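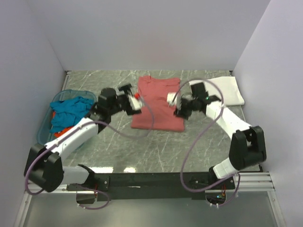 Zoltumar laundry, visit notes
Dec 21, 2022

I have wanted to get inside a commercial laundry ever since I worked summers in one, so when Zlata Harasym offered to take a few of us through the Zoltumar plant, I said yes before she had finished the sentence. She runs the finishing floor there, which means everything that happens after the dryers: sorting, folding, stacking, bagging.

We started at the loading dock, where the carts come in from the gyms and small hotels on the Kokel route. It was loud and it smelled wonderful, all hot cotton and soap. Then past the washers (huge, and older than I expected) and through a strip curtain to the folding room, where I would happily have stayed all day.

Most of the folding is still done by people at long tables. Flat goods like sheets go through a Flener folder that has been there for years and gets talked about like a grumpy uncle. T-shirts are the trouble. They come out of the dryer in a wad, every one a different size, and until this year every one of them was folded by hand. Now part of that work goes to the two-armed folding stations, 2 of them, set up in white-walled booths at the far end of the room.

You load clean shirts into a plastic basket, and the arms take it from there. I watched them do a red one, then a blue one, and I couldn't look away! They pinch, lift, lay the shirt down, smooth it, fold it over. It is slower than a person, a lot slower. Khairul Sitompul has folded here for 8 years and he beat it without even trying, chatting to us over his shoulder the whole time. But he also told us his wrists used to ache by lunch, and that on days when the stations take a share of the shirts he goes home feeling fine.

His job has changed quite a bit. He looks after both stations for half of each shift and folds by hand for the other half. When an arm grabs two layers where it should have one, the station stops and a light comes on, and he walks over, shakes out the shirt and starts it again. He has opinions about which fabrics it likes. Thick cotton, good. Slippery gym shirts, terrible, and he pulls those out before they ever get to the basket.

I asked Zlata whether people had been worried about their jobs. Yes, she said, and some still are. There was a long meeting before the first station was switched on, and the folders asked for two things in writing: no cut in hours, and a say in who gets trained. They got both. What they did not get was a quieter room, and one woman at the tables told me she finds the motors more annoying than the dryers.

On a good day the stations put out 500 shirts between them. The tables still do far more than that.

We finished in the break room with coffee and a box of Hubáček wafers, and Khairul showed us how to fold a shirt in two moves. I have tried it at home every night this week and my sleeves still stick out. Zlata says the next tour will be in the spring, once the new dryers are in, and I have already put my name down.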